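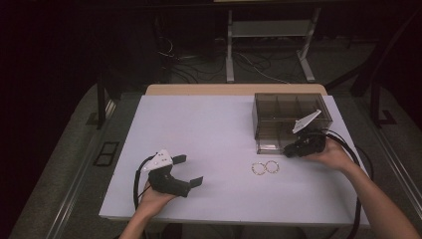

Handheld Gripper Trials: Your Questions

Can I try two grippers at once?
Please do! Most folks start with one and pick up the second after a few minutes, and either order is fine with us.

Which fingers should I compare first?
Lilla Illés likes to begin with the flat ones (small rings are a lovely, maddening test) and then move on to the Rudd set.

How long can I keep a pair?
Three weeks, or longer if you ask Ezequiel at the Nestton desk nicely.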